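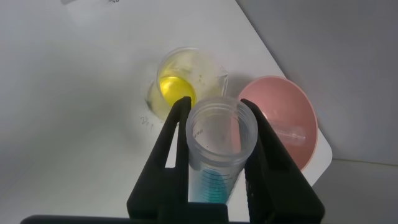
离心管里的误差从哪里来

做痕量分析的人谈误差,通常先谈仪器。质谱的漂移、色谱柱的老化、标准曲线的线性范围,这些都有成熟的核查程序。样品在进仪器之前待过的那支塑料管,多数记录里只占一行:材质、容积、批号。批号一栏还经常空着。

达特霍姆(Datholm)水质实验室去年四月起重新整理了自己的前处理记录,起因是一组空白值偏高。实验室负责湖水和井水的微量金属测定,样品量不大,方法沿用多年。偏高的元素是锌,幅度刚好越过内部控制限,重测后有时回落,有时不回落。按惯例先查超纯水,再查硝酸,两项都合格。

“锌的空白本来就难做,手套、灰尘、瓶盖都可能带进来,”实验室的方法负责人什佩拉·迪米特里乌(Špela Dimitriou)说,“问题在于它不稳定。稳定的高空白可以扣除,不稳定的只能找来源。”

记录整理共涉及841份空白样,每份按耗材批次、酸洗方式、存放时间和操作位置重新编码。锌值偏高的空白集中在两个耗材批次上,且只出现在存放超过48小时的样品中。当天配制、当天上机的空白没有差别。

塑料耗材向酸性溶液中释放金属,并不是新问题。聚丙烯的聚合要用催化剂,成型时要加抗氧剂、脱模剂和除酸剂,其中硬脂酸锌和硬脂酸钙都是常见添加物。成品管壁内的残留量取决于配方,表面的残留量还取决于模具状态和包装前的处理。稀硝酸可以在较短时间内洗去表面部分,管壁浅层的部分则受扩散控制,释放慢,持续时间长。两段过程叠加,使“洗过”和“洗干净”成为两个不同的判断。

管盖往往比管身更麻烦。管身多用聚丙烯,盖子常换成高密度聚乙烯,颜色来自颜料。螺纹处积存的液体体积很小,与塑料的接触面积却相对大,样品倒置或平放时又会与主体溶液混合。有些实验室酸洗时只灌满管身,盖子另放在托盘里冲一遍,螺纹的沟底基本没有浸到。

负责耗材验收的齐季博尔·米库什(Ctibor Mikuš)为此改了浸泡程序。原来的做法是10%硝酸室温过夜,超纯水冲洗三次,倒扣晾干。新程序改为灌满后拧紧盖子,先正立一夜,再倒立一夜,换新酸后重复,最后一遍淋洗水取样上机。整个周期由一天延长到四天,占用的通风橱面积增加一倍。

程序延长后锌空白回到控制限以内,铝和钡也略有下降。铅没有变化,它的空白原本就接近检出限,读数的高低主要反映仪器噪声。

另一类误差方向相反。金属离子会吸附在管壁上,溶液酸度不足时尤其明显。现场采集的水样如果没有及时酸化,铁先形成氢氧化物,沉到锥底或挂在壁上,铅、砷等元素随之共沉淀。回到实验室再加酸,大部分可以重新溶解,但需要时间,也需要充分混匀。锥形底部便于收集沉淀,同样的几何形状使底部液体在轻微摇动时几乎不参与对流。

在埃克武埃梅(Ekwueme)流域做地下水调查的奥莫拉拉·拉瓦尔(Omolara Lawal)比较过酸化时间的影响。她把同一口井的水分成平行样,一组在井口过滤后立即加酸,一组带回驻地傍晚加酸,一组运回实验室再加酸。前两组的锰结果接近,第三组偏低。铁的差别更大,平行样之间的离散也更大。“含铁高的井,晚上加酸已经不太可靠,”她说,“我们后来规定,不在井口加酸的样品不报溶解态铁。”

有机物分析面对的是另一套材料问题。疏水性强的化合物容易被聚丙烯吸附,浓度越低,损失比例往往越难估计。改用玻璃可以减轻这类吸附,但玻璃又不适合测硼和硅。综合性实验室因此需要两条并行的耗材路线,标签颜色、存放柜和领用单都要分开。

标度的精度也常被误用。管壁上的印刷刻度或模压刻度是容积参考,不是定容依据。刻度印在外侧时,读数受管壁厚度和视角影响;锥段截面积小,刻度间距变化快,偏差更不易察觉。要求较高的稀释应以称量法完成,空管先称重,每次加液后再称,按密度换算体积。斯金登斯卡(Skindenska)的计量工程师吉翁·库斯特(Gion Kuster)建议,至少在方法验证阶段用天平核对一次,把刻度偏差写进不确定度评定,日常工作再决定是否简化。

离心环节的注意事项较为单纯。相对离心力应按转子半径换算,只写转速没有可比性。管子的额定离心力通常以水样、室温、配套管套为前提,低温下聚丙烯变脆,装入密度较大的溶液时也应降低上限。有机溶剂需另查相容性表。出现应力发白的管子直接报废。

采购方面的约束更现实。标注“无痕量金属”的产品附有批次检测报告,单价是普通型号的数倍,报告所列元素未必覆盖实验室的全部目标元素。哈利玛·巴巴洛拉(Halima Babalola)管理着一间为多个课题组服务的公共前处理间,她的做法是统一购买普通型号,每批到货后随机抽取若干支,灌入2%硝酸静置48小时后上机,合格后整批放行,不合格的转给离心沉降和教学使用。抽检数据按批号归档,供各组查询。

这种做法要求供应商尽量整批发货。拆零补货会把不同批次混进同一箱,抽检结果随即失去代表性。她所在的前处理间目前拒收混批箱,退货周期一般为两周,期间使用库存。

达特霍姆实验室已将耗材批号列为必填项,空白样的存放时间与样品保持一致。控制图改为按批次分段绘制,换批时重新计算均值和控制限。迪米特里乌下一步准备检查自动进样器上使用的小体积样品杯,它们与样品的接触时间较短,但从未单独做过空白。

分享 31 | 评论 6 | 收藏

相关文章
·超纯水系统的取水口为什么要先放水
·滤膜空白:容易漏掉的一组数据
·波泰奥(Poteo)井群的锰异常与采样深度
·天平室的湿度记录怎么写

本网站使用Cookie以改善浏览体验。继续浏览即表示您同意我们的Cookie政策。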